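About Clivach Table Tennis Club

Welcome, and thank you for finding your way to us. We are a table tennis club for all ages in Ninurcombe, and whether you last picked up a bat on a family holiday or you play league matches three nights a week, we would love to have you through the door.

How we began

Clivach started with two tables in a church hall and a kettle that took most of the evening to boil. Hiyori Sakai had moved to Ninurcombe for work and couldn't find anywhere to play within an hour's drive, so she put a card up in the library window and waited to see who rang. The first person was Lok-yiu Lau, who had played at school in Hong Kong and hadn't touched a bat for years (he'll tell you it showed, though Hiyori lost to him that first night and still brings it up). By December they had outgrown the hall and were borrowing tables from wherever they could get them.

These days we have 187 members, the youngest just starting infant school and the oldest well into retirement, and we play in our own building on Phí Lane, behind the old dairy. The floor is sprung, the lighting is kind to the eyes, and the kettle has been replaced!

What we do

Our junior sessions run after school and on Saturday mornings, and they are lively, noisy and good fun. Children learn to serve and rally through games before we trouble them with footwork, and bats are there to borrow for as long as they need one. Adult beginners have an evening of their own, with a coach on hand and plenty of time to chat between games, and our daytime social group plays at whatever pace suits the people who turn up. Some of them come mainly for the biscuits, and that is fine by us.

For those who like a bit of competition, we enter teams in the local league, and our summer open brought in 37 players last time, a good few of them from other clubs who have since become friends.

Our coaching

Lok-yiu leads the coaching and looks after the junior squad. He believes in short drills, lots of ball contact and going home before you're tired of it. Hiyori runs the beginners' course and still answers most of the emails herself, so if your reply arrives late at night, that's why.

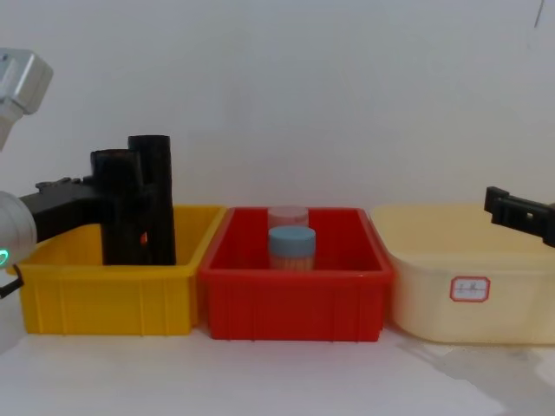 Yellow, red and cream storage bins at the back of the table.

Coming along

Your first session is free and you don't need to book. Wear something comfortable and indoor shoes with pale soles if you have them. Parking is at the side of the building, the entrance is step-free, and there is room at the tables for wheelchair users at every session.

If you have a question first, do drop us a line through the contact page. We look forward to meeting you and getting you playing.

Page last updated September 17, 2023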